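通奏低音

通奏低音(意大利语:basso continuo),又称数字低音,是十七世纪初至十八世纪中叶欧洲音乐中通行的一种伴奏写作与演奏方式。作曲家只写出一条连续的低音旋律,并在音符上方或下方标注数字与升降记号,由键盘或拨弦乐器的演奏者据此即兴补足和声。这种做法在巴洛克时期几乎遍及歌剧、清唱剧、协奏曲、奏鸣曲与教堂音乐,因此旧时的音乐史著作有时把这一时期称为“通奏低音时代”。

名称

“通奏”一词指低音声部自始至终不间断地进行,即使上方声部休止,低音仍然继续。英语文献中多直接使用continuo,也有thorough bass和figured bass两种说法。严格来说,“通奏低音”指声部及其演奏,“数字低音”指记谱方法,但在汉语教材中两者常常混用。德语称Generalbass,法语称basse continue。日语译名与汉语相同,汉语译名由何处首先采用,各家说法不一。

起源

十六世纪后期,意大利的教堂管风琴师在为合唱伴奏时,为免去抄写总谱的劳动,往往只抄一份由各时刻最低音连缀而成的声部,再凭耳力和经验填充上方和声。这种声部当时称为basso seguente,意为“跟随低音”。它并不独立于合唱,只是跟着当时正在发声的最低声部走,男低音休止时便转抄男高音。

十七世纪最初几年,在罗马、佛罗伦萨和威尼斯出版的曲集中,低音声部开始脱离人声,成为作品结构的一部分。新兴的单声歌曲需要一种能随歌词语气伸缩的伴奏,对位式的多声部织体难以胜任,而由一人掌握和声的通奏低音则较为适合。几十年之内,这种写法越过阿尔卑斯山,先后为德意志各邦、英格兰和法国所接受。法国采用较晚,且长期保留以琉特琴和低音维奥尔琴伴奏的本地习惯。

记谱

数字表示上方各音与低音之间的音程。未标数字的音符默认使用三度与五度,即原位三和弦。标“6”者为第一转位,标“6 4”者为第二转位。七和弦原位标“7”,其三个转位依次标为“6 5”“4 3”和“4 2”,其中最后一种常简写为“2”。单独出现的升号、降号或还原号作用于低音上方的三度音。数字旁的斜线或加号表示升高半音,横线表示保持前一和弦。数字“4 3”横向排列时,指四度延留音向三度解决,与纵向叠写的“4 3”含义不同,初学者容易混淆。

早期乐谱的数字稀疏,许多印本完全不标,演奏者须由独唱声部和低音走向推断和声。早期印本中还能见到大于九的数字,例如“10”“11”“14”,用来指定音的实际高度。到十八世纪,复合音程已改用单音程标记,音区由演奏者自行决定。同一作品的不同抄本之间,数字常有出入,现代校订本通常以圆括号或小号字体区分编者所加的内容。

乐器

通奏低音不指定固定的乐器。演奏组一般由一件和声乐器与一件旋律低音乐器组成,规模较大时两类均可增加。

和声乐器以羽管键琴和管风琴最为常见。教堂作品多用管风琴,剧院与室内音乐多用羽管键琴,但这一分工并不绝对,有些城市的教堂同时备有两种。此外还有琉特琴、短双颈琉特琴、吉他、竖琴以及簧片小风琴(regal)。长双颈琉特琴有加长的低音弦,音量足以支撑独唱者,在十七世纪意大利的歌剧乐队中地位突出。

旋律低音乐器包括大提琴、低音维奥尔琴、低音提琴和大管。关于是否必须有旋律乐器加倍低音,研究者意见不同。十七世纪的独唱曲集多半只提到一件拨弦或键盘乐器,加倍的习惯似乎在奏鸣曲中更为普遍。

奏法

依据数字弹出的完整织体称为“实现”(realization)。演奏者一般以左手弹低音,右手弹三个声部,注意避免平行五度和八度,并尽量使右手和弦就近连接。右手通常不高过独奏声部,也不重复独奏者的旋律。和弦的疏密随场合变化:为轻柔的独唱伴奏时可减至两个声部甚至单音,遇到全奏段落则可双手弹满。

在羽管键琴上,和弦多作琶音处理,速度依歌词或情绪而定。管风琴的音可以延续,若照样长按,容易盖住歌者,因此在宣叙调中常把记为全音符的低音弹短。这种“短奏”在十八世纪德意志的教堂音乐中有文献记载,但其适用范围仍有争论。

宣叙调分为清宣叙调与有伴奏宣叙调。前者只有通奏低音伴奏,节奏自由,终止式处的两个和弦可在歌者唱完之后弹出,也可与最后的音重叠。后者加入弦乐,和弦的起落须与乐队一致,即兴的余地较小。

教学

十七至十八世纪,通奏低音既是演奏技能,也是学习作曲的基本途径。那不勒斯的音乐学院以partimento训练学生,即给出一条有时带数字、有时不带数字的低音,由学生在键盘上弹成完整的乐曲。学生先掌握终止式,再学“八度规则”,即音阶上行与下行时每一级所配的常用和弦,之后进入延留音、模进和模仿。训练以口传和反复练习为主,留存的手稿中文字说明很少。

德意志地区的教本偏重文字论述,篇幅较大,除规则之外常附有为不同风格伴奏的建议。十九世纪以后,音乐院的和声课仍以数字低音为习题形式,但多改为书面作答,与键盘即兴脱离。

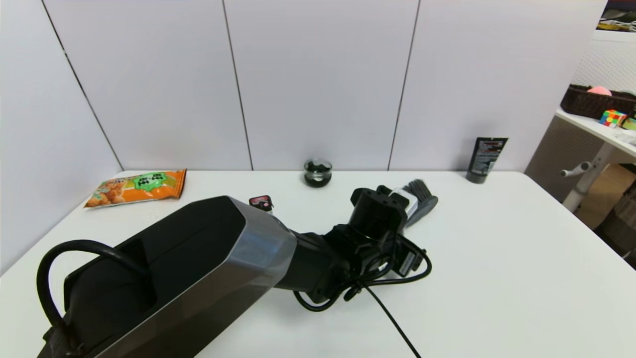
二十世纪后半叶,随着古乐演奏的发展,键盘上的训练重新进入课程,欧洲若干音乐院设立了专门的通奏低音学位。课程通常由学生轮流为歌唱或器乐同学伴奏,练习材料从早期单声歌曲开始,逐步过渡到数字繁密的晚期作品。partimento的手稿也陆续得到整理,并被用于作曲与即兴课程。

衰落

十八世纪中叶以后,作曲家逐渐把内声部写满,和声不再需要由键盘补足。中提琴声部的独立、圆号在管弦乐队中承担持续音,都削弱了通奏低音的作用。室内乐中,完整写出的键盘声部取代了数字低音,弦乐四重奏则完全不用键盘。

这一过程各地快慢不同。交响曲的首演仍常有人坐在键盘前带领乐队,但此时弹奏者的任务更接近指挥,是否真正弹出和弦难以确定。教堂音乐保留通奏低音最久,进入十九世纪后,一些弥撒曲的管风琴声部仍以数字记写。歌剧的清宣叙调也延续到十九世纪初,后期有时改由大提琴与低音提琴伴奏,由大提琴手拉奏和弦。

现代版本与演出

十九世纪末至二十世纪中叶的实用版本多附有编者写出的右手声部,织体厚重,接近当时的钢琴写法。后来的版本趋向简洁,或只印低音与数字,把实现留给演奏者。面向业余演奏者和学校的版本至今大多仍提供写好的声部,并注明仅供参考。

录音中,通奏低音组的编制差别很大。有的只用一架羽管键琴和一把大提琴,有的同时使用管风琴、竖琴和数把琉特琴,并按剧中人物或场景更换音色。后一种做法在早期歌剧录音中较为流行,其依据主要是个别印本所附的乐器表,能否推广到同时期的其他作品尚无定论。

相关条目

八度规则
清宣叙调
羽管键琴
长双颈琉特琴
单声歌曲
三重奏鸣曲

本页最后修订于30/04/2024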